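Shed and garage storage: frequently asked questions

Most of the advice on storing things in a shed is written by firms that sell storage. This page isn't. It was put together by Darcy Gagnon from letters sent to the Galonville allotment and shed newsletter, with grumbling from Gaétan Thibodeau, and it was last gone over in November.

Do I need a storage system?

Probably not. A "system" is a shelf with a price rise. If you can find your secateurs in under a minute you have one already. People who write to us wanting a system usually have too much stuff, and they end up with the same stuff in matching tubs.

Get rid of things first, then measure, then wait a month. If you still want to buy something after that, fine.

Are those little moisture packets worth having?

In a tin with a tight lid, yes, a bit. In a shed with a gap under the door, no. A packet can only take up so much damp, and a shed has the whole of the outdoors to draw on. I've seen them sold in bags of 2000, which tells you how little each one costs to make.

The same goes for the small sealed bags of screws and fixings that come with flat-pack furniture. Keep them if you have written on them what they are for. If you haven't, you won't know by spring, and you'll keep them another ten years out of guilt. 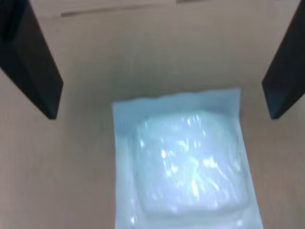
A small packet, still sealed.

My neighbour swears by the Tindus range. Should I switch?

Ask your neighbour how long they've had it. Everybody likes a new set of drawers for the first winter. Gaétan bought the Tindus wall rack five years ago and has two complaints: the hooks only fit that rail, and the rail has changed shape since, so he can't get more hooks. He's kept it up out of spite.

Before you buy into any range, find out whether you can get one spare part, by post, without ringing anyone. If you can't, treat it as something you will throw away whole.

Is a metal worktop better than a wooden one?

Better at what? Metal doesn't swell and it doesn't mind oil. It is cold to lean on, it rings when you hammer, and anything small you drop on it bounces. The slotted kind lets you bolt things down where you like, which is handy if you bolt things down. I don't. My slots would fill up with sawdust.

Wood you can drill, screw into, spill on and sand back. For general pottering I would still have wood — an old door will do, if it's a solid one.
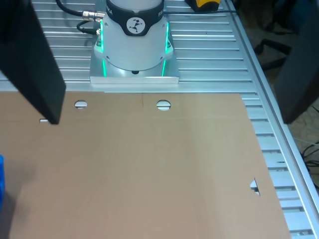

What weight can a shelf really take?

Less than it says on the box. The figure on the label is for a load spread evenly over a level shelf fixed to a sound wall, and you have none of those. Ross, the hardware shop on the corner, used to stock a bracket set marked for a load I wouldn't have trusted with half of it, on my walls at any rate. Look at the screws supplied. If they are shorter than your finger is wide, throw them in the tin and buy proper ones.

Open bins or boxes with lids?

Open bins for anything you use every week. Lids for anything mice would like. That is the whole of it, and I don't know why there are books on the subject. Plastic bins in a row on the bench are hard to beat for a job in hand, as you can see into them and tip them out.
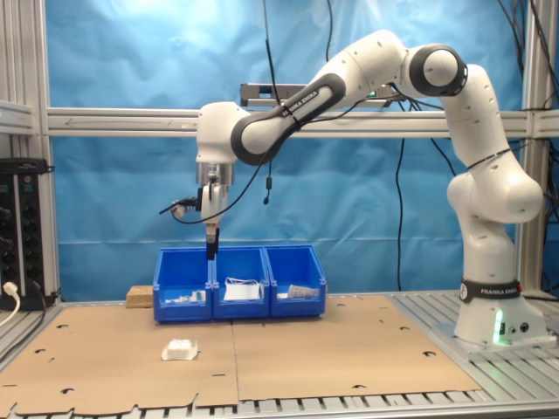
Colour coding is another matter. I've yet to meet a household where it lasted. Somebody puts the hose fittings in the red one because the blue one is full, and after that the colours mean nothing. Write on a strip of tape, and write on the front, not the lid.

How much should I expect to spend?

A catalogue from Fener came through the door offering a full garage fit-out for 4000, before fitting. For that you could buy a second shed. The last time I sorted mine I spent 13 in total, nearly all of it on screws, and I can find everything except the good tape measure.

What should I put over the bench to protect it?

Cardboard. Flatten a few big boxes, lay them down, change them when they get nasty. The rubber mats are nice underfoot but they hold grit on a bench, and glue doesn't come off them whatever the packet claims. A piece of particle board is worth having at one end if you keep heavy things there.
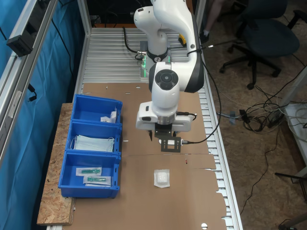

Is it worth insulating a shed just for storage?

For storage, no. Paint and glue don't like frost, so bring them indoors for the winter. Tools want air and a wipe of oil. Insulation put in badly traps damp behind it, and you won't find that out until the boards go soft. If you sit out there in the evenings it's a different answer, and one for somebody warmer than me.

Can you recommend a brand?

No.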